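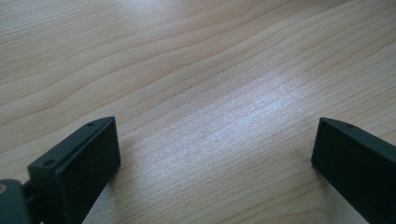

Abb. 3: Tischoberfläche mit heller Holzmaserung und Lichtreflex.

3.2 Arbeitsfläche und Ablage

Die Oberfläche eines Arbeitstisches wird in Studien zum Sortieren und Wegräumen kleiner Gegenstände meist nur mit Maßen und Farbe angegeben. Für die vorliegende Untersuchung war sie jedoch eine der Größen, die zwischen den Durchgängen möglichst gleich bleiben sollten. Verwendet wurde ein quadratischer Tisch in hellem Holzton, im Folgenden nach der Modellbezeichnung der Werkstattliste als Nurell bezeichnet. Die Maserung verläuft unregelmäßig: Teils bildet sie weite Bögen, teils liegen die Linien eng und fast parallel (Abb. 3). Auf ein Tischtuch oder eine einfarbige Auflage wurde verzichtet, da Haushaltstische in der Regel ebenfalls eine sichtbare Struktur aufweisen.

Zu beachten ist der Glanz der Fläche. Im Bereich des Reflexes ist die Maserung nur schwach zu erkennen. Konstantinidis schlägt für solche Fälle eine matte Folie vor. Wir haben darauf verzichtet und stattdessen die Deckenleuchten in allen Durchgängen gleich geschaltet. Die Jalousien blieben geschlossen. In den Vorversuchen im Mai hatten Teilnehmende helle, flache Teile im Reflexbereich häufiger übersehen als an anderen Stellen des Tisches. Diese Durchgänge wurden nicht in die Auswertung aufgenommen.

Als Ablage diente ein flacher rechteckiger Behälter aus weißem Kunststoff, in der Werkstattliste unter Sirix geführt. Er stand zu Beginn jedes Durchgangs leer nahe der Tischmitte. Der niedrige Rand erlaubt es, Gegenstände von jeder Seite einzulegen, ohne den Unterarm stark anzuheben. Auf der Innenseite einer Wand befindet sich eine Reihe kleiner Rippen, an der sich schmale Teile gelegentlich verkanteten. Ein verkantetes Teil galt als abgelegt, sobald es vollständig innerhalb des Randes lag.

Das zweite feste Element war ein kurzes, zylindrisches Gefäß mit cremefarbenem Schraubdeckel. Es wurde aufrecht rechts vor dem Behälter abgestellt und in den Behälter geräumt, wobei der Deckel geschlossen blieb. Die Kabeldurchführung im hinteren rechten Teil der Platte wurde nicht abgedeckt. Sie lag außerhalb der Wege, die beim Einräumen üblicherweise genutzt wurden.
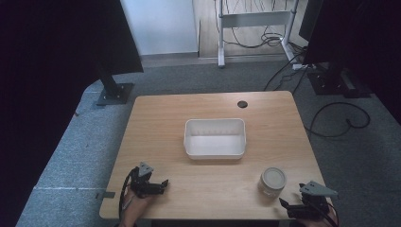 Jae-in Hong wandte zu einer früheren Fassung dieses Abschnitts ein, ein Behälter nahe der Tischmitte entspreche nicht der Gewohnheit der meisten Menschen, die beim Aufräumen eine Kiste eher an den Rand oder neben sich stellten. Der Einwand ist berechtigt. Eine Randposition hätte allerdings Rechts- und Linkshänder ungleich belastet, weshalb wir die mittige Aufstellung beibehalten haben. In einer Zusatzreihe mit 22 Durchgängen stand der Behälter an der linken Tischkante. Die Ergebnisse werden in Abschnitt 4.3 getrennt berichtet.

Insgesamt gingen fast 800 Ablagevorgänge in die Auswertung ein. In 57 Fällen wurde der Behälter beim Einlegen so weit verschoben, dass er vor dem nächsten Vorgang neu ausgerichtet werden musste. Eine rutschhemmende Unterlage, wie sie Tullidano einsetzt, kam nicht zum Einsatz. Sie hätte die Verschiebung verhindert, die hier als Maß für die seitlich ausgeübte Kraft mit erfasst wurde.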